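Comparing Controllers Before the Hardware Arrives
8/24/18

Sun-ja Wi has spent most of the year on one question: whether a controller that looks good in simulation keeps its ranking when the gripper changes. She runs the manipulation bench at Fladivum, where the current work compares two controllers, Ketudeck and the older Flonditz, on block pushing and block picking tasks. We spoke at her desk, with a run in progress on the second monitor.

The comparison started in March with a single gripper model, a parallel two-finger type the group calls Ham. "We had one gripper and two controllers, and everyone wanted a winner," Wi said. "I didn't want to give them one. With one gripper you are measuring the pairing."

Each controller now gets 300 trials per gripper configuration. Start positions are drawn from the same seed list, so trial 54 under Ketudeck begins from the same block layout as trial 54 under Flonditz. The control loop runs at 20 Hz in both cases. Wi was firm on that point. Flonditz can run faster, and its author, Ji-hoon Myung, would have preferred that it did.

"It was tuned for a faster loop," Myung said when he joined us. "At 20 it overshoots on the approach. You can see it in the wrist velocity. I would not call that a fault in the controller, but I accept that it's the rate we will have on the arm."

Wi's reply was that the rate went into the test plan before either controller was entered, and that a second table at the higher rate can be published later.

On the results so far she is cautious. Ketudeck completes more of the picks. Flonditz is better at pushing, in particular when a block has to be turned before it is moved. The gap on pushing shrinks when the fingertip friction is lowered, which Wi reads as a sign that Flonditz leans on contact it may not get from real pads.

"Friction is the parameter I trust least," she said. "I have a number from the pad supplier and a number from our own pull test, and they disagree. So we sweep it."

The sweep is the expensive part. The full set comes to 3,000 trials, and the renderer takes more of the time than the physics does. Myung had suggested dropping the images and feeding block poses directly to both controllers. Wi kept the images. Ketudeck takes camera input, and she wanted its errors in estimating pose counted against it.

The scenes themselves are plain: solid colors, simple shapes, a light gray background. Wi said the first version had a wood texture and two lamps, and it hid problems. With flat colors a bad segmentation shows up at once. Occlusion is still there, and it accounts for a good share of the failures she has gone through by hand.

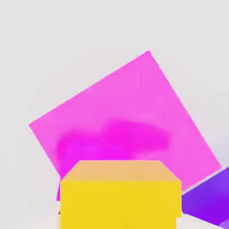 Simulated view with the yellow cube overlapping the lower part of the pink panel; purple block at lower right.

"When something close covers the lower edge of something behind it, the pose estimate gets worse," Wi said. "Flonditz has a filter that holds the last good estimate. Ketudeck takes each image as it comes. I expected the filter to win easily, and it doesn't. It holds bad estimates too."

Myung agreed with the finding and has a patch that drops the held value after a fixed number of steps. It won't go into this round. Versions were frozen before the sweep began, and Wi has turned down changes from both sides.

The next step is a smaller set on the physical arm with the Ham gripper only, using layouts taken from the same seed list. Wi plans to report the simulated and physical rankings side by side, with the raw trial logs. Asked what would make her distrust the simulation, she named one condition: the two controllers changing places on picking.

"Pushing I can see going either way," she said. "If picking flips, I go back to the contact model and we start the sweep again."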